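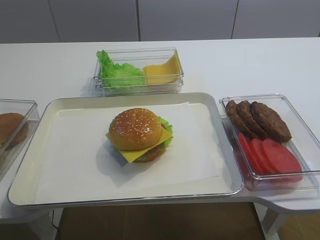
Our project asked whether a computer game that sponsors a community event gets anything out of it, and whether the event does either. The game was Flelura, a cooking game made by a small studio called Valtska, and the event was the Hebden Lantern Parade, held in April. In Flelura you stack orders against a timer, and the order everyone remembers is the cheeseburger: sesame seed bun, a square of cheese with its corners poking out, a frill of lettuce, all of it served on a sheet of white paper in a tray. Valtska built its whole sponsorship on that burger. Players were invited to come dressed as any part of it and walk at the back of the parade, and the best costume won a season pass.

Valtska's claim before the event was that sponsorship "brings the player community onto the street". We were doubtful about this from the start, and I should say so, as it probably coloured how we wrote our questions. Itzel Espinoza thought we were being unfair and argued for softer wording in the survey. We kept some of her changes.

What we did

We handed out a one-page survey along the parade route and at the oval afterwards. We got 343 back that we could use. The survey asked if people had heard of Flelura before the day, if they had played it, if they could name any sponsor without looking at the banner, and why they came. Normunds Butkienė stood near the Tranby Street corner, where the costumed players joined in, and did short interviews. Ludivine Rey interviewed the parade organiser, Loukia Lazaridis, by phone on the Thursday after.

We didn't get access to Valtska's download numbers. We asked twice. The second reply said the figures were "very encouraging", and we have left that out of our results.

What we found

Of the 343 people, 70 could name Flelura as a sponsor without help. That sounds decent until you look at where they were standing. Most of them filled in the survey at the oval, next to the Flelura tent, which had the name on all sides. Along the route the answers were mostly blank, or named the local bakery, which has not sponsored the parade for years.

Only 18 people said they had played the game before. Of those, 4 said it was the reason they came. Everyone else gave the answers you would expect for a lantern parade: kids, neighbours, the food stalls, or they lived on the street and couldn't get the car out anyway.

The costume group was small and friendly. One player had come as a slice of cheese and had trouble with the wind. Several told Normunds they would have come to the parade regardless and had put the costume together when they heard about the prize. We don't think this counts as a player community being brought anywhere – it looks more like locals who enjoy dressing up.

The organiser's side

Loukia Lazaridis was more positive than we were. The sponsor money paid for the traffic barriers and the portable toilets, and she said she would take it again from anyone who offered and didn't ask for changes to the route. She had not played the game. She did say the merchandise was a nuisance, as a lot of the paper hats ended up in the gutter before the lanterns were even lit.

Problems with our survey

The tent problem has been mentioned already. We should have kept the two locations on different coloured paper from the beginning and had to sort them afterwards from the order of the piles. Azucena Lozano also pointed out that we only asked people who stopped, and people in a hurry or with prams mostly didn't. Our question about "why you came" allowed more than one answer on the first batch and only one on the second, which was a printing mistake on my part.

With these problems in mind, we would not say the sponsorship failed. Valtska never told us what it was supposed to achieve in numbers, so there is nothing to measure it against. The parade got its barriers. If another group takes this on next year, they should ask the studio for a target in writing before the event, and put someone on the route well away from the tent.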